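The Ortner Place

My aunt Edeltraud Gasser left me her house, her debts and a cat called Tullia, in that order of importance according to the lawyer. I would have put the cat first. She was waiting on the porch when I pulled up, and she looked at me like I was 2 hours late for something.

I hadn't been back in years. Everybody on the hill still called it the Ortner place, after the people who had it before my aunt, and she'd lived there 46 years! She used to say they'd stop once she was dead. Well, they didn't. The man at the gas station asked if I was the one taking over the Ortner place and I said yes, I guess I was.

The first week I mostly packed. Or I opened boxes, put one thing in, took it out again and sat on the floor reading old mail. She kept everything. There were 69 letters from a man named Lorenz Marti, tied up with kitchen string, and I had never once heard his name.
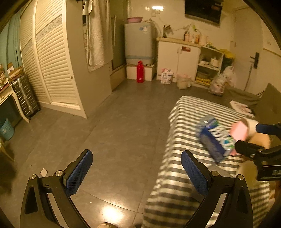 Packing day, with the tape close by.

So of course I read them (you would have too). He wrote in small slanted handwriting, mostly about pears. He had an orchard across the valley, down past Delolar, and he was trying to grow a pear that would keep through the winter without going to mush. Frost, wasps, a ladder he didn't trust. Every letter ended the same way - "The offer stands." No love, no yours truly. Just that, and his initials.

What offer? I went through the whole bundle looking for it and then I went through it again. I looked behind the drawers. I even looked in the piano bench, where I found a bill for $386 from a piano tuner and a recipe for plum cake with the plums crossed out and pears written in.

I made the cake, naturally. It was terrible. Tullia wouldn't go near it.
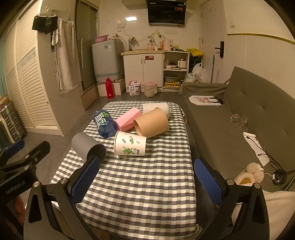

Lorenz Marti was in the phone book, which I only had because my aunt had never thrown one out. I figured the number was dead. A man answered before I'd worked out what to say, so what I said was, "Do you still have the pears?" There was a long quiet. Then he said to come in the afternoon and bring a jacket. I stood there with the phone in my hand, thinking about my aunt's table with the checkered cloth hanging down the front and the cups lying on their sides, and all the things I should be doing instead, and I went and found my jacket.

He was older than the handwriting. It was November and the trees were bare, but he had crates of fruit in the cellar, each pear wrapped in newspaper, and he unwrapped one and cut it with a pocketknife and gave me the bigger half. It was sweet and hard and cold enough to hurt my teeth.

"She never tried one," he said. "I asked her to come over and try one. That was all it was, the first time."

"And after that?"

He wiped the knife on his sleeve. "After that it was other things too."

I asked if he wanted his letters back. He thought about it long enough to eat the rest of his half, core and all, and then he said no, but did I know anybody who could hold a ladder.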